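Home > Organizing and Storage > Desks and Small Stuff
Thread: Clear bin on the desk, dividers or no dividers?

mapleknob
Posts: 2,315
19 July 2018

Looking for opinions on desk bins. I have a clear plastic one that lives on my desk and holds whatever I reach for in a day that isn't paper. Hand cream, a little spray bottle, tape, pens, a packet or two. It used to be a drawer, but the new desk doesn't have drawers, so now it's a bin.

My problem is that everything lies down. Tubes on their sides take up the whole floor and then I stack on top of them. I started over last night and put things back a few at a time to see what really needs to be in there.

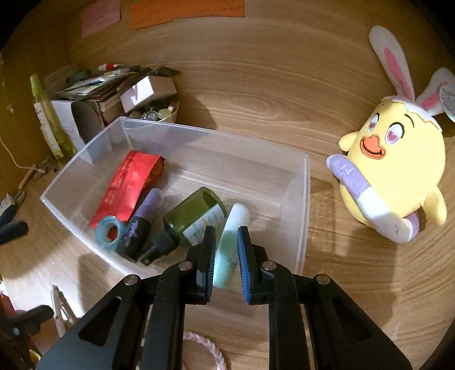

I've been going back and forth on whether to split the bin in half, skin stuff on one side and office stuff on the other. A divider would cost me some width and I don't have much to give. With only the mint tube, the spray bottle, the one with the lavender cap, the tape and the red packet in there, the left and middle are already taken and the right side is all I have left. The spray bottle is the worst of them lying down because the pump sticks out and nothing sits next to it neatly. What would you do, dividers or a taller container?

Rorkinent
Posts: 14

Taller container. I use an old utensil crock from the kitchen. Pens and tubes go in standing up and I can see every cap. Tape goes on a hook under the desk.

tikevholm
Posts: 3,616

Disagree on the crock. I had one for two years and the short things sank to the bottom. Lip balm, erasers, anything under four inches, you have to tip the whole thing out. Low bin, see-through sides, no lid. Keep what you have.

I would take out the tape. Tape is a bad shape for any bin. It rolls, or it sits there with a hole in the middle collecting paper clips.

Rorkinent
Posts: 14

Short things can go in a smaller cup next to it.

tikevholm
Posts: 3,616

Then you have two containers and the desk is smaller again.

LivKvam
Posts: 2,411

Do you use the spray bottle at the desk? If it's for plants or for wiping the screen it can live on a shelf. I moved mine out in April and that alone fixed my bin. I also went through every tube and checked the date on it. Four went in the trash.

Dividers only work if they can move. I bought the Narkau ones with the fixed slots and none of the slots were the right size for anything I own. Gave them to my sister. Cut-down cereal boxes have held up better.

mapleknob
Posts: 2,315

Liv, yes, I use it at the desk, so it stays. Good point on the dates. The lavender one I'm not sure how long I've had.

I tried it without dividers, just standing up what would stand and filling in around it. Pretty much everything went back.
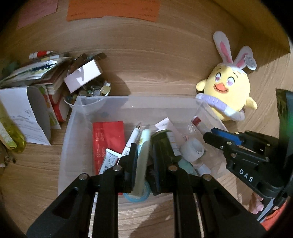 The bin is fuller than I wanted but I can find things faster than I could before. Standing the tubes against each other does most of the work, they hold each other up. The pale green tube and the dark green bottle are next to each other in the middle, and the white tube with the pink band is behind the bottle, so I can tell them apart from my chair. The pen leans toward the back wall and I can grab it without looking. What I don't like is the bottom. One tape roll is flat on the floor of the bin and there's a little white cap that I'd have to dig for.

Two rolls of tape is probably one too many. I can't remember why I have both.

tikevholm
Posts: 3,616

Told you about the tape.

Isaksson
Posts: 2,411

I'd leave the flat roll where it is. Flat on the bottom is the one position where tape doesn't cause trouble, and you can stand a pen or a tube in the hole. The one on its side higher up is the one I'd move out.

The small plastic bag is what I'd get rid of. Bags slump and hide whatever is behind them. Take the thing with the red cap out of it and let it stand by itself, if it will.

Rorkinent
Posts: 14

Still think it's too low for that many tubes. You said yourself they only stay up because it's packed. Take out two and the rest fall over.

LivKvam
Posts: 2,411

He's right about that part. Mine did the same thing. I put a folded dish towel along one side to take up the slack and it has been fine. You can't see it unless you look for it. A small box would do the same job.

mapleknob
Posts: 2,315

Dish towel I can do. The bag can go too. The second tape is going in the kitchen with the scissors. I'll leave the red packet flat along the left side for now, it doesn't take any room that way.

Rorkinent, if they all fall over by next month I'll try the crock.

tikevholm
Posts: 3,616

Don't try the crock.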